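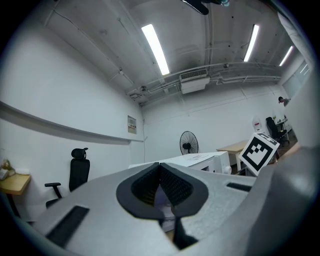 Ticket 982
Opened: May 15, 2020
Opened by: Serena Melis
Assigned to: Jomeck Building Services
Location: back workroom
Category: Air conditioning / electrical
Subject: AC cuts out, lights dip, and I don't believe it's "low on gas"
Status: Closed by requester, with remarks

Original report

The wall unit in the back workroom starts normally, blows cold, and then quits. The display goes dark, the fan inside runs down, and a while later it comes back by itself as if nothing had happened. When it comes back the fluorescent lights dip. Sometimes the tube nearest the corner goes off and takes a few tries to light again.

This was reported by phone in January and I was told the unit was low on refrigerant. Somebody came out from Cloniler, put gauges on it, added some, and left an invoice. The unit worked that afternoon. It was also January, so I don't know what that was supposed to prove.

I would like someone to look at the electrical side before anything else gets added, replaced or charged for.

Reply from Jomeck

Thank you for your report. Intermittent cooling is usually the result of a dirty filter, low refrigerant or an incorrect remote setting. Please clean the filter, confirm the remote is set to COOL and not DRY or AUTO, and let us know if the issue continues. If the unit is past its service life we can arrange a quote for replacement.

Serena Melis

It's set to COOL. The filter was washed before I opened the ticket and I washed it again today so I can say I followed the steps. No change.

Low refrigerant does not make a display go dark. I'm not an AC technician, but I can tell a machine that is running badly from a machine that has no power. Please explain how gas in a pipe turns off a display.

I'm not asking for a quote.

Reply from Jomeck

Understood. Low refrigerant can cause the unit to shut down on protection. Could you note when the shutdowns occur and what other equipment is in use? We can't schedule an electrical visit without a pattern.

Serena Melis — log, first day

Fine. Rules I'm using: AC set the same every time, door shut, all the ceiling lights on unless I say otherwise, ceiling fan as noted. I write down the time from the unit starting to the display going dark.

Run A. Lights on, ceiling fan off. Display went dark after 17 minutes. Lights dipped when it came back.

Run B. Lights on, ceiling fan on high. Dark after 9 minutes. Bigger dip, and the corner tube dropped out completely.

Run C. Lights off, fan off. Didn't go dark at all. I gave up waiting and went to eat lunch, and it was still running when I got back.

Run D. Lights on, fan off again, to see whether Run A was a fluke. It went dark while I was on the phone and I missed the time. Not counting that one for anything except that it happened.

So it does have something to do with what else is switched on. I'd be careful about saying more than that, because I only did each of them once and the room gets warmer through the day.

Reply from Jomeck

Thank you for the detailed notes. This suggests the room is too warm in Runs A and B and the unit is working harder. Fluorescent lights generate heat. Have you considered switching to LED tubes? We have an offer on these at the moment.

Serena Melis

No. The ceiling fan does not heat the room, and the run with the fan on was the worst one. If this was a heat problem the fan would have made it better or done nothing.

I don't object to LED tubes. I object to being sold them as the cure for something they haven't been shown to cause.

Serena Melis — log, second day

Borrowed a Plistier plug-in meter from the office next door. It only reads what's plugged through it, so it can't tell me anything about the AC or the ceiling lights, which are wired in. I mention this because a colleague swore it would "find the fault" and it won't. What it did give me was the voltage at the wall outlet, and that was worth having.

With everything off the voltage sits steady. With lights on, still steady. With the AC on it goes down a bit, as I suppose it should. With the AC, the lights and the ceiling fan all on, it wanders. It doesn't drop and stay dropped. It goes up and down several times a minute, and each time it goes down I can see it in the tubes.

Then I plugged a small heater through the meter. It reads 482 watts on its low setting. With AC, lights and heater on and the ceiling fan off, I got the same wandering and the display went dark soon after. So it isn't the fan as such. Anything that adds load seems to do it.

I also stood by the switch panel on the wall while all this was on. There is a faint buzz from it. I put the back of my hand near the cover and I thought it felt warmer than the wall next to it, but I had talked myself into expecting that by then, so treat it as a maybe. I did not open it and nobody here is going to.

Turned everything off after that. The AC stays off until somebody looks.

Reply from Jomeck

A buzz from a panel can be normal. However, as you have reported possible warmth we are raising the priority. Please keep the circuit off. We will send Kang Electrical. Please note that if no fault is found the visit may be chargeable.

Serena Melis

Noted. Please also note that the last visit was chargeable and a fault was found that I don't think was there.

Before they come, some questions I'd like passed on so I don't have to repeat them at the door:

Are the wall unit, the lights and the ceiling fan all fed through that one panel? The switches are labeled but the label is so small it doesn't help me.

Are the white runs along the top of the back wall all AC pipework, or is some of it electrical conduit? The Cloniler report says "line set checked" and I'd like to know which ones they thought they were checking.

Was the AC ever meant to share with the lights? Somebody must have decided that, and I can't find any paperwork on it.

Visit note, entered by Kang Electrical

Isolated supply and removed cover from switch panel. Found neutral terminal loose, with discoloration to the insulation on the conductor. Heat damage limited to the terminal and the end of the wire. AC, lighting and ceiling fan all fed from this panel and sharing the one neutral connection. Cut back the damaged wire, replaced the terminal, tightened all others. Tested under load. Voltage steady.

Pipework on back wall: the bundle from the AC is refrigerant and drain. Separate conduit carries the lighting supply. No damage seen to either from floor or ladder.

Recommend AC be moved to its own dedicated circuit. Not done on this visit.

Serena Melis

I was there for this and I saw the wire. I'll accept that it was bad. What I won't accept yet is that it was the whole problem, because in January I was shown a gauge with a needle on it and told that was the whole problem too. I'm repeating the runs before anyone closes this.

Serena Melis — log, after repair

Same settings as before, door shut.

Run A again, lights on and fan off. Ran all morning. Display stayed on.

Run B again, lights on, fan on high. Ran through the afternoon. No dip that I could see when the compressor came in, and I was looking for it.

Lights, fan, AC and the heater on low through the Plistier. I felt silly heating and cooling the same room, but it's the test that failed fastest before. Voltage went down a little when the compressor started and stayed level after that.

The corner tube still takes a couple of tries to light from cold. It did that in every run, with or without the AC. I had been counting that as part of the same fault and I think I was wrong to. It's probably just a tired tube or starter. Please put it on a separate ticket, and please don't send me the LED offer in reply.

The buzz is gone. The panel cover feels the same as the wall, and this time I asked someone else to feel it without telling them why.

Reply from Jomeck

We're pleased the issue is resolved. May we close this ticket?

Serena Melis

When these are answered:

The January refrigerant charge. If the unit was low, it leaked, and no one looked for a leak. If it wasn't low, I paid for something it didn't need. I'd like Cloniler to say which, in writing.

The dedicated circuit. Your own electrician recommends it. I want a date, or a plain no with a name on it.

The standard reply. I was told about filters and remote settings for a unit whose display was going dark. I know it's a form letter. I'd suggest adding a line that asks whether the lights dim at the same time, and telling people to stop using the thing if they do.

Reply from Jomeck

Refrigerant charge has been credited as goodwill. Dedicated circuit is approved and with Kang for scheduling under a new ticket. Your comment on the reply template has been forwarded.

Serena Melis

"Goodwill" isn't an answer to the question, but I'll take the credit. Closing this one. The wiring ticket stays open until I see the new breaker with a label I can read.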